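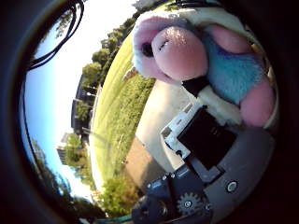
Mendholm Municipal Donation Center
Frequently Asked Questions

The Mendholm Municipal Donation Center accepts used household goods, clothing, books and toys from residents of Mendholm and the surrounding townships. The answers on this page apply to the main center on Laltau Road and to the Clunar drop-off site. Please read them before you load your vehicle.

General

Who may donate?
Any resident of Mendholm or of a township that has signed the regional reuse agreement. Proof of address is not required for loads that fit in a passenger car. Drivers of vans, trucks and trailers will be asked to show a utility bill or driver's license.

Are businesses allowed to donate?
Yes, by appointment only. Unsold stock must be new, unopened and listed on the Business Donation Form. The form must reach the office at least 4 working days before delivery.

Where does my donation go?
Goods in good condition are sold in the Reuse Shop or passed to partner agencies that serve families in the county. Textiles that cannot be worn again are sent to Kinnunen Textile Recovery, which sorts them for use as wiping cloth and fiber. Last year the center received 3398 separate drop-offs at the two sites combined.

May I ask that an item go to a particular family or agency?
No. All goods enter the same sorting line. If you wish to give to a particular agency, please contact it directly.

Preparing your donation

How should clothing be packed?
Clothing should be clean, dry and placed in tied bags. Shoes should be tied together in pairs. Hangers are accepted at Laltau Road but not at Clunar.

Do you accept toys?
Yes. Board games and puzzles must be complete. Please tape the boxes shut. Toys that run on batteries are accepted with the batteries removed, and the battery cover must be in place. Ride-on toys are taken at Laltau Road only.

Do you accept stuffed animals?
Yes, if they are clean and have no tears, loose eyes or exposed filling. Stuffed animals are limited to one 13-gallon bag per household per month. Large carnival prizes are not accepted between November and January, when storage space is at its lowest.

How should I clean a stuffed animal before donating it?
Follow the sewn-in label where there is one. Most can be washed in a pillowcase on a cold, gentle cycle and air dried. Long pile should be brushed once it is dry. Items with a sound box or wires inside should be wiped by hand with a damp cloth and mild soap. Please do not use perfume or fabric spray. Several of our partner agencies serve children with asthma and will return scented items.
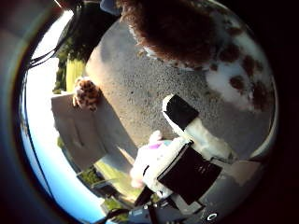

What about blankets, pillows and bedding?
Blankets, sheets and quilts are accepted when washed. Pillows and mattress pads are accepted only in unopened packaging. Worn towels are welcome in a separate bag marked "animal shelter."

What items are never accepted?
The center does not take mattresses, car seats, cribs, bicycle helmets, encyclopedias, paint, propane cylinders or tube televisions. A list of disposal sites for these items is available at the front desk. Recalled products of any kind will be refused - please check the recall notice for your item before you arrive.

Furniture and large items

Is there a weight limit?
A single item may not weigh more than two people can lift safely. Pianos, safes and pool tables are refused for this reason.

Do you offer home pickup?
Pickup is available for furniture only, within the Mendholm town limits. Items must be on the ground floor or in a garage. Requests are filled in the order received, and the wait is usually longer in May and June. Crews cannot take apart furniture or remove doors.

Hours and arrival

When may I drop off?
Laltau Road accepts donations from 9:00 a.m. to 4:30 p.m. The Clunar site closes at 1:00 p.m. Both sites close early when the bins are full, and the notice at the gate is then final.

May I leave items outside the gate?
No. Items left outside after hours are treated as illegal dumping under the town code. Rain and animals ruin most of what is left there, and the center must pay to haul it away.

Where do I park?
Follow the painted arrows to the unloading lane. Engines must be turned off while unloading. Children and pets should stay in the vehicle with an adult.

Receipts and taxes

Will I receive a receipt?
A dated receipt is given on request at the time of drop-off. It lists the number of bags or boxes and the general type of goods. Staff cannot assign a dollar value, and receipts cannot be issued or replaced at a later date. Donors with questions about deductions should speak with a tax preparer.

The Reuse Shop

Who may shop there?
The shop is open to the public. Prices are marked and are not open to bargaining. All sales are final, except that small electrical items may be returned within seven days with the sales slip.

May I hold an item?
Furniture that has been paid for may be held for two days - after that it is returned to the floor without a refund.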